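Gurko releases Merrick 2, a planning software for robot arms on the tabletop

SKIRNBRIDGE, July 29, 2019 — The software company Gurko has released today the second version of Merrick, its package for perception and motion planning of robot arms. The new version is available to all present license holders without additional payment.

Merrick 2 receives the pictures from one or more fixed cameras, finds the objects on the work surface and proposes for each of them a grasp and a path. In the first version these steps were made one after another, and the arm had to wait until the whole plan was complete. Now the planner begins with the first object while the perception part is still working on the others. In the tests of the company, the median time from picture to first movement was 140 milliseconds.

"Our customers told us in February that the waiting was their biggest problem," said Noeline Lockyer, head of product at Gurko. "They did not ask for a more clever plan. They asked for a plan which comes sooner, and which they can read and correct by hand."

For this purpose the release contains a new editor, named Polen. It shows the planned path as a list of steps, and the operator can move, lock or delete each step before the arm executes it. Changes are saved in a plain text file, so two engineers can compare their versions with the usual tools.

The test set was also extended. It includes now 96 small household objects and food items, among them fruits, toy fruits and open cups — the last ones being difficult for the earlier version, which often placed the grasp point inside the opening.

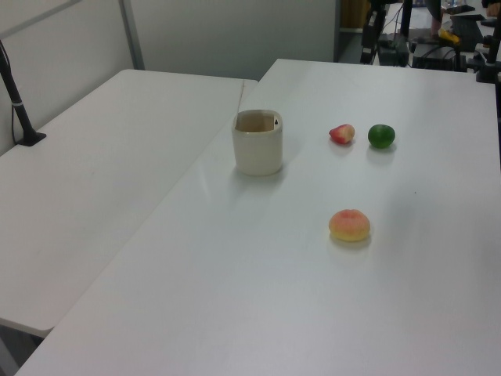 Edgars Petrauskas, who leads the perception team, explained that the rim of a cup is now treated as a separate region with its own grasp rules. The same method will be applied to bowls and jars in a later update.

Merrick 2 runs on Linux. Files from the first version can be opened directly, but camera calibration must be repeated once after the installation. Customers with a support contract can request a remote session of 20 minutes for this step.

Press contact: Keegan Partington, Gurko, Skirnbridge

Related items
Gurko names Warrick Doolan as director of engineering
Merrick 1: last maintenance update is available
Wiremu Cartwright on readable plans for robot arms
Polen editor: notes for early users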